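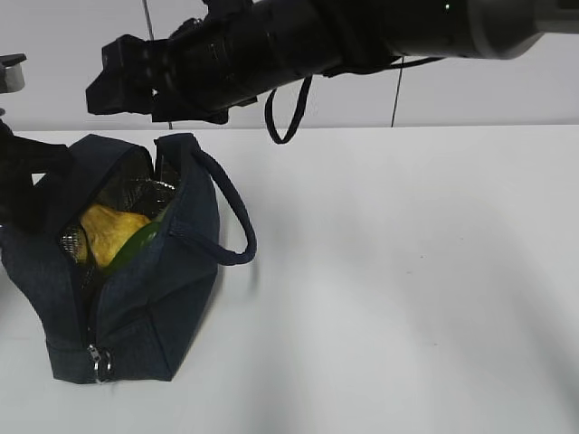

In Defence of the Bag That Stays Open

My aunt Noeline Wihongi kept a navy bag on the end of her kitchen table for as long as I knew her, and it was never shut. You could drop a letter in it on your way past, or a jar of plum jam for the neighbour, or your own gloves if you were the sort of child who lost gloves (I was), and when the time came to leave the house everything that needed to leave with her was already inside. I used to think this was untidiness. I am now well into middle age, with a dark bag of my own on a white table of my own, and I have come round to the view that it was the most sensible arrangement in the house.

I should like to make a case for packing slowly, into an open bag, on a clear table, over the course of a day or even several. It is an old-fashioned way to go about things and I know plenty of people who can't bear it. My friend Isla Tawhiri packs in the last twelve minutes before the taxi comes and has been doing so for as long as we've been friends. She says a bag standing about with its mouth open makes her feel she is being nagged. I do see that. There is something a little expectant about it, and if you are a person who likes to come into a room and find it settled, with everything behind a door, then an open bag on the table will bother you all the way through supper.

But consider what happens to Isla. We went up to Stultthorpe together last February, to stay in a cottage belonging to her cousin, and she arrived with four jumpers, no nightclothes and the charger for a telephone she no longer owned. She borrowed my spare pyjamas and was perfectly cheerful about it, and I wouldn't want her any different. All the same, I had been dropping things into my bag since the previous morning, one or two at a time, as they came to mind. The torch went in when I passed the hall cupboard. The indigestion tablets went in after lunch, for reasons you can guess. I don't have a better memory than Isla does. I simply gave mine longer to work.

I think this is what the people who sell us lists and packing cubes have slightly missed. A list asks you to sit down and remember everything at once, and I don't know many people whose heads work that way. Mine gives things up one by one, generally while I am doing the washing-up or halfway up the stairs, and what it wants at that moment is somewhere to put the thing straight away. If the bag is zipped and standing in the wardrobe, I will tell myself I'll do it later, and we all know how later goes.

The table matters as well, and here I part company with those who pack on the bed. A bed is soft and wide and patterned, and it swallows things. I have lost a pair of reading glasses on a quilt while looking directly at it. A plain pale table has the great advantage that anything you set down on it shows up, and a dark bag shows up best of all. You can see its outline from the doorway. Black socks, which vanish inside a dark bag almost as soon as they are let go of, can at least be laid out in a row on white beforehand, and paired, and looked at properly in daylight in case one of them is navy.

That brings me to the one fair complaint against dark bags, and I had better deal with it, because Angus Cartwright raises it every time the subject comes up. Angus taught woodwork in Clelletbridge for years and has firm opinions about the insides of things. He holds that a bag ought to be pale within, whatever colour it is without, so that you can find your keys. He is quite right. I have spent a good part of my life with one arm in a dark bag up to the elbow, feeling about for a pen. I would only say that the mouth is half the trouble. A bag that opens wide and stays open lets the light in, and a great many bags do neither. They fold in on themselves the moment you let go, so that you need one hand to hold the thing open and another to put anything into it, and if what you're putting in also wants two hands, such as a folded coat, you are one hand short.

So if I were asked what to look for in a bag (nobody has asked, but I am warming up), I would say to forget the pockets for a minute. Set it down on the shop counter, open it and take your hands away. If it stays as you left it, you can do business with it. Noeline's did this very well, having been stuffed so full for so long that it had rather given up closing.

There is a kindness in the open bag too, and I suppose that is my real reason for writing. Other people can put things in it. When my daughter-in-law, Ha-rang Hong, went into hospital to have Ellery, her bag stood on our table for 9 days beforehand, and in that time everyone who came through the kitchen added something. Glenys Henare from next door put in a packet of ginger biscuits. My husband put in a paperback, then took it out and put in a better one. I slipped in a pair of the thick socks I knit and that people are too polite to refuse. Ha-rang told me afterwards that unpacking it had been the nicest part of a long and rather frightening evening, and that she had eaten the biscuits before she had even taken off her shoes.

You can't do that with a bag that is packed in a hurry and shut. A closed bag belongs to its owner and it would be an odd thing to go opening it.

I don't expect to persuade everybody. Some tables are needed for other things, and a household with small children or a determined cat will have its own views on leaving anything open at paw height. Isla has read this through and says she still means to pack while the taxi is waiting. She is coming to us next month on the way to her sister's, and I have told her there will be room on the table, and that I shall be putting the spare pyjamas out.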